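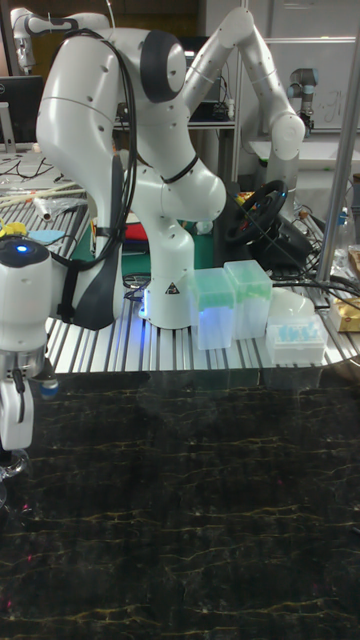
Tip boxes on the slotted table, white rack to the right of them.

Bench and Consumables > Storage and Layout

Thread: Tip boxes on an extrusion table - fixed positions or not?

afagerlund
Posted May 6, 2020

We have moved our pipette tip boxes from a flat laminate bench to a table built from slotted aluminium extrusion. Photo attached. I would like opinions on how to give the boxes fixed positions without covering the whole surface.

Current situation:

Two boxes with pale green lids in use, one slightly forward of the other. To their right is the white plastic rack with the light blue pieces in rows. There is a stock of 34 full boxes in a cupboard on the other side of the room.

The problem is drift. A box set down square at nine in the morning is at an angle by lunch. Each time a lid is opened with one hand the box moves by a small amount, and after a dozen openings it is touching its neighbour. The feet of the box also sit across a slot or not, depending on where it lands, and when one foot is over a slot the box rocks. With the 1,000 µl tips the rocking is enough to make the pick-up uneven.

Options I have looked at:

1. Tape outlines. Cheap, does nothing about the rocking.
2. A rubber mat cut to size.
3. Corner brackets bolted into the slots with T-nuts.
4. A single tray holding two boxes and the rack.

I am leaning towards 3. Has anyone done it and regretted it?

Aslak

gdeng_lab
Posted 40 minutes later

Use brackets. We did it two years ago with plain angle pieces, two per box on opposite corners. Leave half a millimetre of play, otherwise the box binds when lifted and you tip it.

Do check the corner radius of your boxes first. Ours are Pamis and the lower edge has a flange that sits proud of the body, so a bracket that fits the body doesn't fit the base. I made eight of them wrong before I measured at the bottom.

hongmei_t
Posted 1 hour later

I disagree with Guoqing on this one. Brackets are fine until purchasing changes supplier. We had a bench with bolted corners for Sarano boxes and then the Sarano boxes went on back order from the end of March. The replacements were a few millimetres longer. Every bracket had to be moved, and moving T-nuts on a table that already has things bolted to it is slow work.

A mat solves both of the faults you describe. It bridges the slots, so nothing rocks, and the friction stops the drift. Silicone sheet, 4 mm thick. Thinner than that and it follows the slot edges after a month or so. It can be wiped with 70% ethanol and it can be lifted off and washed, unlike the slots.

On the slots: how are you keeping them clean? I can't see any covers from the angle of the photo.

afagerlund
Posted 1 hour later

No covers at the moment. We vacuum on Fridays with a crevice nozzle. Dropped tips lodge in the slots and come out with tweezers.

Point taken about suppliers. We have used the same box for a long time but I can't promise that will continue.

normunds_l
Posted 2 hours later

Slot covers before anything else. Push-in PVC strip is sold by the metre and cuts with scissors. Any slot you aren't bolting into should be filled. You will get most of the flatness back and you stop losing tips down there. It also makes a spill much less of a nuisance. Liquid in an open slot runs the length of the profile and comes out at the end, usually over something.

Grey or black strip. The white goes yellow under ethanol, ours did within a year.

Separate question. What is the steering wheel behind the tip boxes for, storage? If that table is for liquid handling I would want it and its cables elsewhere. Cable runs behind consumables collect dust and the dust ends up in the boxes when the lids are up.

afagerlund
Posted 2 hours later

The table is shared. The wheel stays on it. I can move the boxes forward, away from the cables, which would also make the lids easier to reach.

gdeng_lab
Posted 3 hours later

Moving them forward is sensible for another reason. In the photo the right-hand box is further back than the left one. If you are working left to right you reach past the first lid to get at the second. Put them level, or stagger them the other way if one is used much more often.

Hongmei, on the supplier point: slotted brackets. The bolt hole is elongated, so you have ten millimetres of adjustment without touching the T-nut. I should have said so in the first post.

hongmei_t
Posted 3 hours later

Elongated in one direction only. A longer and narrower box still defeats it.

gdeng_lab
Posted 3 hours later

Then fit the elongation along the long side and pack the short side with a strip. This is not difficult.

hongmei_t
Posted 4 hours later

It isn't difficult once. It is tedious across six benches, which was my case. For one table and two boxes I accept it would be an afternoon.

chenxi_ye
Posted the next day

I would go for the tray, option 4, and I'm a little surprised it has had no support.

We use a shallow acrylic tray with three pockets milled in it: two for tip boxes and one for the rack. Two dowels on the underside drop into a slot in the table. The tray can't rotate and can't slide sideways, only along the slot, and one clamp stops that. When the box type changes you make a new tray and leave the table alone. When the bench is needed for something else you lift the lot off in one go and put it on a shelf.

Notes from using it:

- Pocket depth 6 mm. We tried 12 and the lid hinge fouled the edge of the pocket on opening.
- Put a finger notch on both short sides of each pocket.
- Drain hole in every pocket. Without one, ethanol sits under the box and lifts the print off the label.
- Keep at least a thumb's width between boxes. Lids hinge back past vertical on some makes.

The tray was made by Treder from a drawing. I believe they'll cut singles. It took nine working days to arrive.

normunds_l
Posted the next day

Dowels into a slot will chew the anodising over time if they are steel. Use nylon or acetal.

chenxi_ye
Posted the next day

They are acetal. Agreed.

afagerlund
Posted the next day

Thanks, the tray is better than what I had in mind. Two questions.

Does the rack need to be in the same tray? We swap ours several times a day and the boxes far less.

And how do you label the positions? The bodies of our boxes are a frosted bluish white and you can't judge from a distance how full one is. I want a visible mark for "in use" and "next".

chenxi_ye
Posted the next day

Rack: if it is swapped that often, give it a separate tray on the same slot. We kept it together only to save on cutting.

Labels: engraved on the tray, not on the box. Position 1 and position 2. The box in position 1 is always the open one. When it is empty it goes, position 2 slides over, and a full one comes from the cupboard. There is no need to judge the level from outside if the order is kept.

hongmei_t
Posted the next day

The order won't be kept on a shared table. Somebody will open position 2 because it is nearer. I would put a coloured dot on the lid when a box is first opened, with the day written on it. Pale lids take a dark dot well. We use removable 12 mm dots from Cheng, and they come off without solvent.

gdeng_lab
Posted the next day

Write on the front edge of the body as well. Lids get swapped between boxes when two are open at once, and then the dot is on the wrong box.

hongmei_t
Posted the next day

Yes, that has happened here. Body and lid, then.

normunds_l
Posted two days later

One thing on stock. 34 boxes in a cupboard across the room is a lot of walking if you take them one at a time. Keep four under the table on a shelf bolted to the legs, and refill that shelf when you do the Friday vacuuming. Store them in the sleeve until they go up. Extrusion legs take a shelf easily and it stiffens the frame slightly.

afagerlund
Posted nine days later

Update for anyone who finds this through search.

Slot covers fitted, grey PVC, in every slot except two. It took under an hour, most of it spent cutting round things that were already bolted down. No tips lost in the slots this week.

Two box positions in a cut tray, 6 mm pockets, acetal dowels, drain holes as described. I had a local shop do it from 10 mm acrylic. They are level with one another now and further forward. Rocking has gone entirely. Drift within the pocket is under a millimetre.

The rack is on a square of Hongmei's silicone sheet for the time being. It holds well enough that I may not bother with a second tray.

Dots on lid and body. Two people use them and one doesn't.

The shelf is waiting for brackets.

gdeng_lab
Posted nine days later

What was the clearance on the pockets in the end?

afagerlund
Posted nine days later

0.8 mm in total on the long side, 0.6 on the short, measured at the base flange. I would go to 1.0 on both if I were ordering again. One box in the first sleeve was tight and had to be eased in.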